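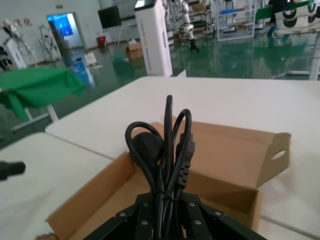
包装与附件组 · Jiko 项目

4 线束怎么进箱子

图 1 扎好的黑色电源线与敞口浅纸箱。线折成几道竖立的线圈，靠根部用一根细的黑色扎带收住；圆形插头夹在左侧线圈之间，IEC 连接器竖着挂在右侧。箱子右后方立起的盖板上有一个椭圆形手孔。

4.1 先把叫法统一一下

上一节讲了托盘和说明书袋，读过初稿的同事都说太顺了，顺得像附件箱里没有线似的。好，线来了。整个 Jiko 项目里我花时间最多的就是电源线这一块，所以这一节会写得比别的节啰嗦，请大家忍一忍（也可以先跳到 4.5 看做法，再回头看理由）。

刚开始记录的时候，我和 Anqi Cui 用的词完全对不上。她写“卷”，我写“捆”，现场的人两个都不用，他们说“把”，一把线、两把线。数据录到一半，我们发现同一种扎法在表里有三个名字，只好停下来重新编。后来定的规矩写在这里，后面都照这个来。

“束”是总称，凡是折好或者绕好、并且用什么东西固定住的一根线，都叫一束。“绕束”是绕成圆圈的，像花园里收水管那样，拿起来中间有一个明显的洞。“折束”是来回折的，线一段一段并排，两头是弯。“平折”和“竖折”是折束的两种放法：平折躺在箱底，弯头朝着箱壁；竖折立着，弯头朝上，图 1 里那束如果按我们的表来填，就填竖折。“腰”是固定物所在的位置，腰可以在中间，可以偏高，也可以像图 1 里那样落在靠根部的地方。“头”是两端的插头和连接器，分“收进”和“挂外”两种情况。圆形插头塞在线圈之间，算收进；连接器顺着线束侧面垂着，算挂外。一束线可以一头收进一头挂外，这种混合的情况比我预想的多得多，我后来干脆给它单独开了一列。

还有一个词要说明，就是“冒尖”。竖折的线束里经常有一道线圈比别的高出一截，又高又窄，好像梳头时没压下去的那一撮。我一直没找到正经的术语，Anqi Cui 在表头里写了“冒尖”，我看着挺好，就留下了。审稿人要是有更文雅的说法，欢迎提。

4.2 为什么偏偏盯着扎带

扎带的事说起来小，可是它决定了这束线在箱子里能不能待得住。我自己在家里拆东西，最烦的就是那根扎带：剪刀不在手边，用指甲抠，抠不开，用牙咬，家里人看见了要骂。做这个项目之前我以为扎带越少越好，最好没有。做完之后我没有那么肯定了。

没有固定物的线，进了浅箱子以后会自己撑开。电源线的外皮有一股劲，折弯的地方总想回直，箱壁又矮，它就往上走，把盖板顶起来一条缝。封箱的人这时候会用手掌按一下再封，按下去了，盖上了，看着没事，可到了下一道工序，盖板又微微鼓着，码上去的箱子就不平。我在 Rinell 的包装间看了几个上午，这个“按一下”的动作出现得特别自然，问他们，他们都说没有按。我也不是要抓谁，就是觉得有意思：手已经替箱子把问题解决了，人根本没留意。

扎带放在哪儿，差别也很大。腰在正中间的折束，两头的弯会像蝴蝶翅膀那样张开，占的宽度大，但是高度低，适合平折。腰在根部的折束，上面的线圈聚不紧，散成一个扇面，底下却收得很窄，一只手刚好捏住。竖折的人几乎都会把腰放低，这一点我一开始没看出道理，后来自己动手折了一下午才明白：竖着放的时候手捏的是下面，扎带离手近，顺手就扎了，不用换手。Anqi Cui 说我花一下午得出来的结论，她看第一眼就知道。好吧。

至于扎带本身，我们见到的有三类，细的塑料扎带、包了塑料皮的铁丝扎线，还有魔术贴。Rodrigues 那边用魔术贴，贵，可是拆的时候安静，撕一下就完了，用户留着还能再用。Fidus 供来的线是出厂就扎好的，箱子这一边的人不再动它，所以扎在哪儿全看线厂的习惯。Rinell 是现场自己扎，同一个人上午和下午扎的位置都不一样，这给我的记录带来了不少麻烦，也带来了本节里最有用的一部分材料。

4.3 材料是怎么收集的

总共记录了 721 束。每一束记下：来源、线型、扎法、腰的位置、两头的状态、有没有冒尖、冒尖有多高、放进箱子的朝向，以及盖板合上时有没有碰到线。最后这一项是用手摸出来的，听起来很土，但是我们试过在盖板内侧贴复写纸，结果瓦楞纸表面本来就毛，蹭得到处都是印子，根本分不清是线碰的还是手碰的，试了一轮就收起来了。

箱子统一用浅的本色瓦楞纸箱，箱壁内高 70 毫米，盖板上有椭圆形的手孔。为什么选带手孔的？因为三家供货里有两家都用这种，方便比较，另外手孔后来还引出了一个我完全没料到的问题，放到 4.6 讲。

测量的时候箱子放在白色的台面上，敞着口，盖板让它自己立着，不去压。我知道有人会问，为什么不把盖板剪掉，剪掉不是好量多了吗？剪掉是好量，可是盖板一剪，箱壁就软，软了以后线一撑它就往外鼓，量出来的宽度全都偏大。我是量废了一小批以后才想到这一点的，那一小批没有算进上面的总数里。

光线也提一句。黑线放在浅色纸箱里，从上面看轮廓很清楚，这是好处；坏处是黑线和黑扎带混在一起，远一点就看不出扎带在哪儿，必须凑近。我们有一段时间靠照片补记录，后来发现凡是黑扎带配黑线的，腰的位置都容易标错，于是规定这种组合一律对着实物记，不许事后看照片补。做类似工作的同行可以省掉我们走的这段弯路。

每束线的记录限时 90 秒。设这个限制是因为我自己太磨蹭，拿着一束线能翻来覆去看半天，还老想把它重新扎好（真的很难忍住！）。有了限时以后，记录反而更齐，备注栏里也少了很多我的感想。

4.4 看到了什么

先说大的。竖折的束在浅箱里更容易顶盖板，这一点谁都猜得到。猜不到的是，顶盖板的多半是那一道冒尖，别的线圈都老老实实待在下面。也就是说，一束线里有一道圈没折好，整束就算高了。把冒尖那一道往下拉一拉，让它和邻居齐平，盖板就能合上，扎带都不用重新扎，因为线在扎带里还能滑动。

我在 Rinell 试着把这个动作教给一位包装工，她看了一眼，说，那你还不如折的时候就折齐。我说对，可是折的时候为什么不齐呢？她想了想，拿了一根线慢慢折给我看。原来问题出在插头上。线是从一头开始折的，插头捏在手心里，折到最后剩下的那一段长度是固定的，可是每个人手掌大小不一样，折的步子不一样，剩下的那一段就有长有短。短的还好，压一压就进去了；长的又不够再折一道，就变成最后一道特别高的圈。她管这个叫“尾巴多了”。

这个说法后来成了我们分析的一条主线。同一种线长，步子一固定，尾巴就固定，冒尖就会反复出现在同一个位置；步子随意的人，冒尖反而时有时无。所以熟练工手里出来的线束，要么整批都好，要么整批都有同一道冒尖，特别整齐地不整齐。我第一次在表里看到一整列同样的备注，还以为是自己复制粘贴出了错，专门回去翻了实物，没错，就是一道一道都冒在那儿。

再说两头。插头收进线圈之间，好处是它被线夹着，不会在箱子里晃来晃去敲别的东西；坏处是它把线圈撑开了，束就变胖。圆的插头比方的好一点，边上没有棱，线圈能顺着它的弧度绕过去。连接器挂外呢，束本身瘦，可是连接器那一侧重，放下去的时候整束会往那边歪。IEC 连接器的握持面一般带棱，棱卡在瓦楞纸的边缘上，有时候能把束稳住，有时候又让它卡在半空下不去。我很想给一个“哪种好”的答案，给不出来，要看旁边放的是什么。

如果旁边是说明书袋，挂外的连接器最好朝着袋子，袋子软，能垫着。如果旁边是另一束线，那就两个连接器都朝外，线圈靠线圈，千万别头碰头。如果旁边什么都没有，说实在的，怎么放都行，它自己会滚到一个它喜欢的角落去。

颜色我本来没打算写，不过还是写一句：黑线在本色箱里显得很干净，白线在同样的箱子里放久了会沾上纸屑，看着发灰。这和功能没关系，可是 Rodrigues 的客服收到过抱怨，说线是旧的。线当然是新的，是纸屑。他们后来把白线套了袋，黑线没有套。

4.5 我们现在的做法

试来试去，定下来的步骤很短，写出来怕大家失望。

线从连接器那一头开始折。先把连接器贴在手掌外侧，线来回折，步子用桌沿上贴的两条胶带来定，两条胶带相距 30 厘米。折到剩最后一段的时候停一下，看看尾巴。尾巴短，直接把插头塞进最近的两道线圈之间。尾巴长，就把前面几道各放松一点，把多出来的长度匀过去，再塞插头。扎带扎在靠连接器尾部的高度上，收到线不会自己散开就停，别收死。最后用手掌在弯头上抹一下，把高的那道抹平。

就这些。胶带的间距换一种线长就得重新定，定的办法是拿一根样线，按不同的步子折几遍，挑尾巴最短的那个。我一开始还想写一个公式，线长除以步子取余数之类的，写出来挺漂亮，拿到台面上一用，弯头处吃掉的长度和线的粗细、软硬都有关系，余数根本对不上。公式删了，胶带留下了。

“别收死”这三个字要多解释几句。扎带收得很紧的线束，外观确实好看，利利索索的，验收的人喜欢。可是收死以后，线圈之间滑不动，后面谁想抹平一道冒尖都抹不动，只能剪了重来。另外线的外皮在扎带下面会留一道印，用户拆开以后那一道印好几天都在，线总在那个地方打弯。收得松一点，外观差一些，后面的人有余地。我跟 Fidus 提过这件事，他们答应在出厂扎线的时候松一格，是不是每一批都松了，我没有继续追。

抹那一下是从包装工那里学来的，原先的步骤里没有。我注意到手快的人放下线束之前都会用掌根蹭一下顶上，问为什么，答案是“习惯”。既然大家都有这个习惯，那就写进步骤里，省得新来的人不知道。

4.6 手孔和盖板，顺带说说

前面欠了一笔，现在还上。

带手孔的盖板合上以后，手孔正对着箱子的一侧内部。我们发现平折的线束有时候会从手孔里露出一小截弯头，黑的，在本色纸板上特别显眼，像箱子里有什么东西在往外看。用户会不会在意我不知道，码箱子的人肯定在意，因为他们的手指要伸进手孔去提，指头顶到线，他们就会往里捅一下。捅这一下，插头就从线圈里被捅出来了。我们花了那么多功夫把插头收进去，一个指头就给它请出来了！

竖折的束没有这个问题，它立在箱子中间，离手孔远。所以同样是浅箱，竖折在高度上吃亏，在手孔这件事上又占便宜。Anqi Cui 建议把手孔封一层纸，成本不高，可 Rinell 的人不乐意，说那样提箱子就提不起来了。后来的折中是把线束靠到没有手孔的那一侧去放，连接器朝里。放对了就没有事，放反了就和原来一样。为了让人别放反，箱底印了一个小小的线圈符号，我画的，画得不太好，有人以为是弹簧。

盖板立着的时候还有一个小麻烦。瓦楞纸的盖板立不直，总是往外斜一点，斜的角度取决于压痕的深浅。放线的人如果是从盖板那一侧伸手，袖口会蹭到盖板的边，盖板晃一下又弹回来，正好打在刚放下的线束上。换一侧伸手就好了。可是台面的布置决定了人站在哪边，人又不会为了一块纸板绕着桌子走，所以最后是转箱子。箱子转半圈，盖板到了远处，手从近处进。我们把这个写在台面的胶带旁边，写了“盖板朝远”四个字。六月份再去看的时候胶带换过了，字没有了，箱子倒都是那么摆的。

台面本身也说两句。两张白桌子拼在一起，中间会有一条缝，桌子摆得稍微斜一点，缝就一头宽一头窄。浅箱子骑在缝上的时候底会微微拱起来，线束放下去就往两边溜。一定要把箱子整个放在一张桌子上。这句话写进正式的操作说明里显得很傻，但是我们有一小段数据就是因为这个作废的，所以我愿意傻一点。

4.7 哪些地方站不住

这一节的材料有几个毛病，自己先说了，省得别人替我说。

首先是人。现场扎线的全在 Rinell，来来去去就那么几位，手的习惯很强。我前面讲尾巴的那一段，如果换一批人，冒尖的位置多半会变，“熟练工整批一致”这个现象会不会还在，我倾向于会，但是没有证据。Rodrigues 那边的线全是魔术贴，扎法本身就不同，拿来和细扎带比，多少有点勉强。我在表里把它们分开列了，读的时候请也分开读。

其次是箱子。我们只用了一种高度。换成深箱，竖折顶盖板的问题大概就不存在了，那么竖折会变成更好的选择吗？我猜平折在深箱里会显得浪费，底下一层线，上面全是空气。猜归猜，没做。Fidus 后来寄过一批深一些的样箱来，我们光顾着拿它们装样线了，现在还堆在柜子旁边，装得满满的，要用还得先倒出来。

再有就是那个“合上时有没有碰到线”。靠手摸，摸的人是我和 Anqi Cui 两个。我们对同一批箱子各摸过一遍，不一致的那些几乎都是轻轻碰到的情况，她说碰到了，我说没有。后来规定只要有一个人说碰到就算碰到，这样做会把数字往高里推。我觉得可以接受，理由很简单，封箱的时候那一点点碰到，运一路下来就不是一点点了。这个理由是我的直觉，文献里没有查到直接的支持，如果有人知道，请写信告诉我，我很想引用。

还有一件不算毛病，但是老有人问：为什么不干脆换短一点的线？线短了，折的道数少，尾巴也好处理，束又小，什么问题都轻了。是，可是线多长是用户那边的插座决定的，我们这一组管不着。我试着在项目会上提过一次，得到的回答是附件组只管附件怎么放。那就只管怎么放。

下一节写适配器。适配器是硬的，不会撑开也没有尾巴，我原以为会轻松很多，结果它的两根短线比一根长线还难伺候。4.5 里的胶带法在那里用不上，线太短，还没够着第二条胶带就没了。我们最后用的是把线绕在适配器自己身上的老办法，绕几圈、朝哪边绕、最后一截往哪儿塞，和这一节里的插头问题很像，读完这一节再去看会比较快。

附注：表里“头”那一列早期有过“半收”这个值，指插头一半露在线圈外面。整理的时候全部并进了“收进”。如果有人要用原始记录重做，请注意这一点，半收的束在放进箱子时比全收的更容易松脱，我们并的时候没有想到这一层，现在拆开也来得及，原始的备注都还在。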